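Progress report, Cumetley Orchard Gleaning project
To: Yolanda Lozano, Bastos Fund
From: Zoila Rengifo
2021-11-09

Sorry this is short, we are mid-harvest close-out and the cold room needs emptying by Friday.

Picking
Finished at 7 sites. Total weight in 1,466 lb, all pears, no apples this year (frost). Two growers dropped out in the summer, one came back. Rocío Grajales has the signed access forms, scans to follow.

Distribution
477 lb to the Umico pantry, rest split between the school kitchens and the senior lunch. Pantry wants smaller fruit next time, easier to hand out. Kitchens don't mind. Delivery van was in the shop for a week so Cristian Bermúdez used his own truck — mileage claim attached, please tell me if it goes under transport or misc.

Recipe cards
Text is done, English and Spanish. Layout still with Kvido Zelenák.

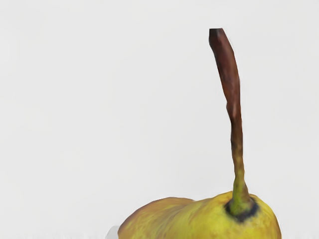
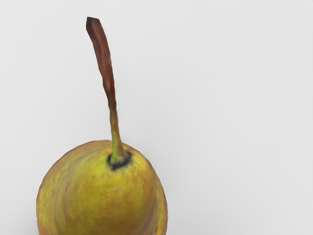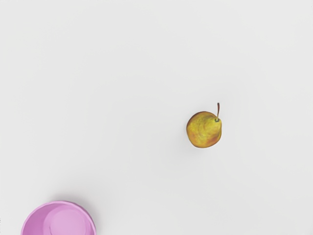 Pears, the last one with a pink bowl.

Budget
Crates came in under. Cold room came in over, they put the rate up in September and we only saw it on teh invoice. Asking to move $60 from crates to storage. Nothing else changes.

Problems
Scale at the north site was off, so first two days were re-weighed. Figures above are the corrected ones. Radix sign-up sheet still double-books people on Saturdays, have wrote to them twice.

Next
Cards to printer. Pruning day in February, date not fixed — depends on growers. Receipts folder goes to you with the final report.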